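Wisance Adds Shallow Tub and Clear Box to Its Home Storage Range

SKITDALE, April - Wisance, the home storage company, is adding two open containers to its small-items range this spring. The first is a shallow tub in olive. The second is a clear box for things people want to find without lifting a lid. Both go on sale this month at the Wisance shop in Skitdale and through Valtonen stores.

The range is meant for the small objects that collect in family rooms, garages and hall closets: balls, chalk, batteries, keys, bike lights, game pieces. Wisance began work on it after a survey of 500 households in the Skitdale area. Most of the people who answered said they already owned enough large bins. What they lacked was a place to put a few small things where they could be seen and reached.

The olive tub is rectangular and open at the top, with rounded corners and a flat rim that flares out on all sides. The walls slope in slightly toward a flat floor. It was planned for tabletops and counters, where a deep bin gets in the way.

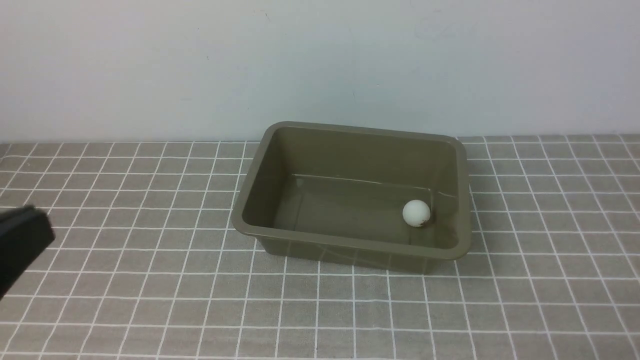 Customers who tried the tub before launch asked mostly about the color. One of them, a parent of three from Skitdale, wrote that she had expected to want white and ended up keeping the olive one on the table, where it took in table tennis balls, hair ties and a deck of cards by the end of the first evening. She also asked for a lid. Wisance has no lid planned for this season but is keeping a list of requests.

A total of 90 households took part in the home trial, which ran for 21 days. Each received one tub and one clear box and was asked to use them in any room. Playrooms and kitchens came up most often in the replies. Several families used the pair together, with the tub for things in use that day and the box for spares.

The clear box is the plainer of the two. It has see-through walls, so the contents can be checked from the side as well as from above. Trial households used it for table tennis balls, craft supplies and loose change. A few kept it on a desk for pens.
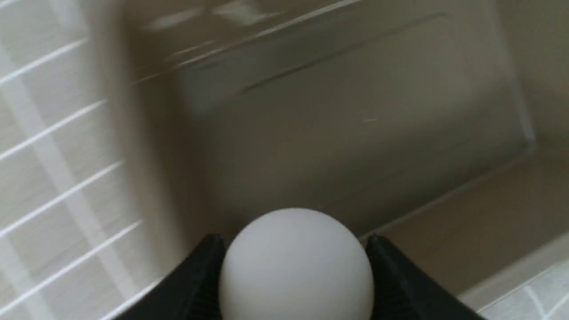 White ball and clear box from the small-items range.

Both containers can be washed by hand with warm water and dish soap. Wisance advises a soft cloth for the clear box, as scouring pads will leave marks on it. The tub can be wiped down with any household cleaner that is safe for plastic.

The company also looked at how the tub behaves with things that roll. Round items were among the most common complaints in the survey, along with the time spent getting them out from under furniture.
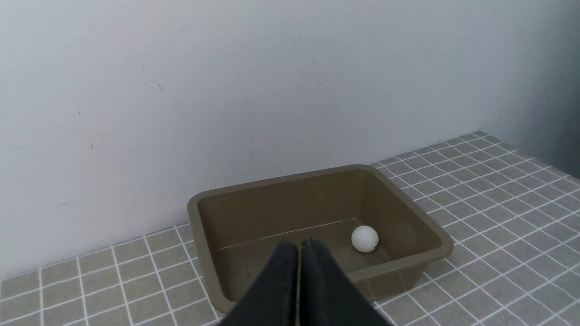
For that reason the floor of the tub was left flat, with no dividers or raised pattern, and the opening was kept wide enough for a child to reach in. Households that want sections can use small cups or trays they already have.

The tub and the clear box are priced at $19 for the pair. They are also sold separately. Pronach, which handles delivery for Wisance, will ship online orders from the Skitdale warehouse beginning this month. Store orders placed before noon can be picked up the same day.

Valtonen stores will have both containers on display in the home storage aisle through the end of the season. Customers are welcome to bring in their own items to check the fit.

About Wisance
Wisance makes and sells storage for the home, including bins, baskets, trays and drawer inserts. The company is based in Skitdale.

Press contact
Wisance Press Office, Skitdale
Product samples are available to editors on request.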